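Notes from the sewing table

I promised last month that I would finally write about the curtains, and since three of you have stopped me in the parking lot to ask, I guess I can't put it off any longer. So, the curtains. They are up, they are lined, and one of them is a little bit shorter than the other if you stand by the fridge. Please don't stand by the fridge.

For anyone new to the newsletter, I moved into the house in Mendstead with bare windows and a lot of confidence. The front room faces the street and the bus stop, so for the whole first month I ate dinner with a line of people looking in at me (hello to the man with the green umbrella, we had some nice evenings). I hung up a bedsheet. Then I hung up a better bedsheet. And then Renata Quezada came over for coffee, looked at the sheet for a long time, and told me she had a bolt of linen blend in her closet that she was never going to use.

Well! You don't say no to that. It's a grayish blue, quite heavy, and it frays if you so much as look at it. Renata bought it from Troncoso back when they still had the shop on the corner and did their end-of-roll sale in December. I miss that sale. I once got 3 yards of corduroy there for less than a sandwich and I still haven't made anything out of it.

The first thing I did was wash the fabric, all of it, which I know a lot of you skip. I used to skip it too. Then I made Edgardo Sison a set of napkins one year and after a single wash they were the size of coasters, and he was so polite about it that I've never recovered. So now everything goes through the machine on warm before I let myself near the scissors. It took two loads, and the dryer filter looked like it had grown a beard.

Measuring was where it went wrong. I measured from the rod to the floor, on the left, and wrote it on the back of an envelope, and then I assumed the right side would be the same because it is the same window in the same wall. My house was built in the twenties and has been leaning toward the bus stop ever since. Ulises Yáñez told me afterward that you measure in at least two places and cut to the longer number, then pin the hems while the panels are hanging. I asked him why he hadn't said so before, and he pointed out that he had, in this newsletter, in the spring. Fair enough. I did go back and find it.

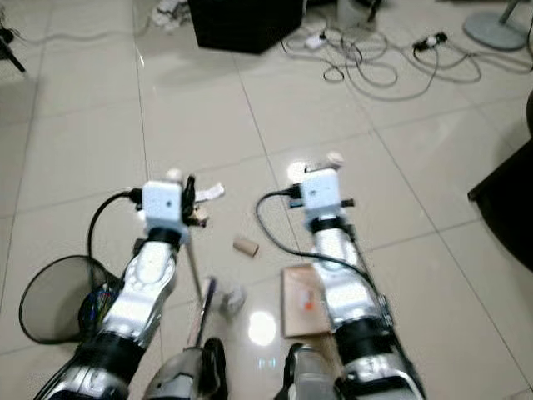

Anyway, I cut both panels at 80 inches, which was plenty on one side and only just enough on the other. If you're making your own, give yourself a good deep hem at the bottom, deeper than you think looks right. It helps the fabric hang straight, and it gives you something to let down when you find out your house is crooked. I did a double fold and stitched it by hand in front of the TV over most of a week. My machine can do a blind hem, in theory. In practice I get the foot on, sew a foot or so, turn it over and find I've missed the fold entirely, and then I need a snack.

The lining was a whole other adventure. I wanted blackout lining because of the streetlight, and Marichka Tkachenko warned me that needle holes in it don't close up again. She is right. If you unpick a seam you get a row of tiny stars when the sun comes through. I have a small constellation near the top of the left panel, and I've decided I like it. She also told me to use clips for the lining and put the pins away, and that was the best tip I got on the whole project. I bought a tub of 200 of those little plastic sewing clips and have been putting them on everything. Chip bags. Mail. The dog's blanket.

For the heading I went with plain pencil pleat tape. I know some of you are pinch pleat people and I respect you very much, but I wanted to be finished before my sister came to stay. You sew the tape on, knot the cords at one end, pull from the other and there are your pleats. Do not cut the cords once they're pulled up! Wind them around a bit of card and tuck it behind. You'll want to flatten the whole thing out again when it's time to wash them.

The rod is from Bonden and it's fine. One bracket came with the wrong screws, and I used some from the jar in the garage.

A few of you have asked what it all cost. The linen was a gift (I paid Renata in lemon cake, two of them, and I think she'd take a third). The lining, tape, thread and rod came to 80 dollars, and I'm not including the clips because I maintain that those are a household item.

Next up is the little window on the stairs, which gets a roman blind if I'm feeling brave and the leftover linen if I'm not. Gisela Mansilla has offered to bring her Pumley pattern to the Friday sewing night so we can trace it off, so if you've been wanting a copy, come along with a roll of paper and something to draw with. She'd like the original back in one piece. Bring your own scissors too, please, the good shared pair has been cutting cardboard again and I have my suspicions.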